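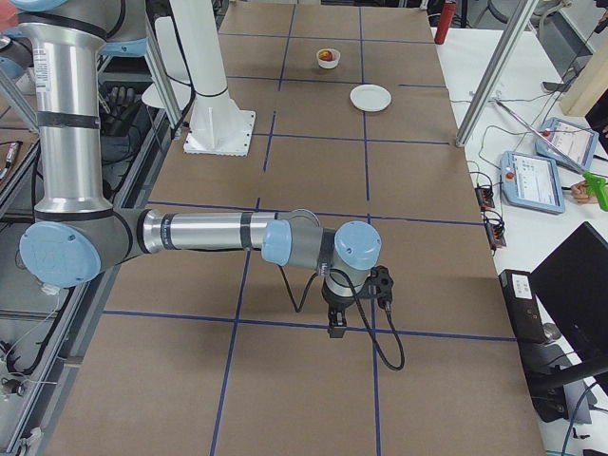 The brown table covering with its blue tape lines, and the apple in its bowl toward the far end.

Projects > Horora > Reports > Second progress report

To: Cukton Small Grants
From: Hannelore Reinholz, Horora table project
23/12/2021

Dear friends at Cukton,

It has been a full and happy stretch since the first report, and I hope you'll forgive me if this one wanders a little. You asked mainly how the table work is coming along and how the money is being spent, so I'll take those in turn and then tell you what we have in mind for the spring.

The table. When I last wrote we were still on bare tops, and everyone who laid out the tableware had their own idea of what "near the middle" meant. We now have a brown covering over the working surface, with dark blue tape dividing it into sections. I can't tell you how much easier this has made our conversations! We name a section, and the bowl goes in that section, and whoever comes in next can set things out the same way from the notes. It took 11 weeks to settle on the layout, a good deal longer than I promised you in the first report. Part of that was waiting on materials, and part of it (I'll own up) was me wanting the sections bigger, then smaller, then bigger again.

We did try a woven cloth early on, a lovely one from Hanus, but it shifted whenever anybody leaned on it and the tape wouldn't lie flat. It has been washed and folded and will go back with our thanks.

The tableware. We have kept to plain white pieces from Stüber, and the order arrived complete except for one box of saucers, which they have promised to replace. The simple layouts come first: one plate, one bowl, one piece of fruit. The written notes for these are finished, five in all, and I've put copies in the blue folder for your visit.
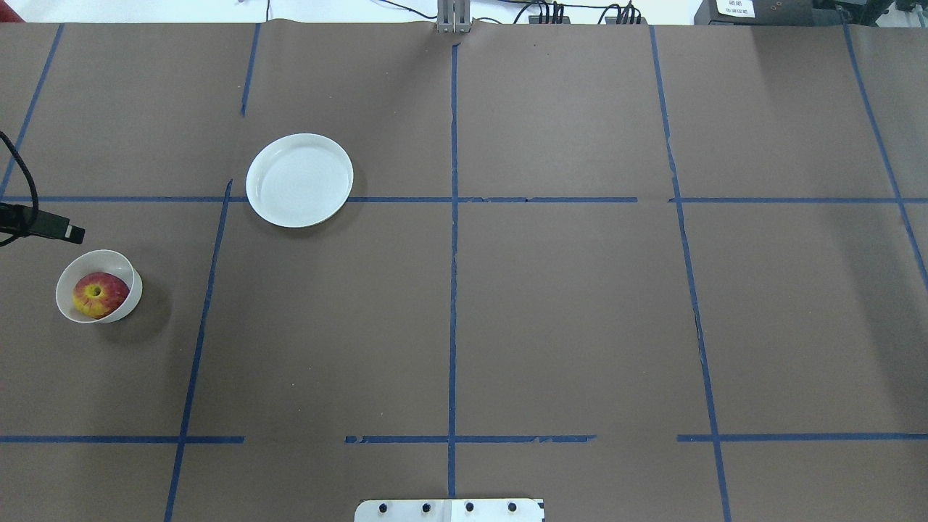

Fruit has been the pleasantest part of the shopping and also the part I planned worst. In the proposal I had us using wax fruit, and I'm glad we changed our minds, as real apples vary so nicely from one to the next. A mottled one like this, red and yellow with a bit of greenish yellow around the stem, shows up beautifully in a white bowl against the brown, and the plate a little way off gives people something plain to compare it with. Pears have gone less well. They roll onto their sides, and by the end of a week they are good only for sauce.

One thing I would like to improve is the covering. It picks up small wrinkles, and I'd like to have a spare length on hand so we can change it without losing an afternoon. Re-laying the tape is slow work and my knees are not what they were.

The money. Of the $3,000 you gave us, the covering, tape and tableware have all been paid for, and the fruit comes out of the same line. I have moved a small sum from cloths to tape, as we agreed by phone. The receipts are attached.

What comes next. We would like to write up five more layouts by the end of March, with cups this time and perhaps a second piece of fruit. After that I'd love to have you come and set one out yourselves from the notes, which would be the best test of whether I have written them clearly enough.

With warm thanks, and please do call if anything is unclear,

Hannelore Reinholz

Related items
Horora: first progress report
Horora: proposal and budget
Tableware order list (Stüber)
Notes for visitors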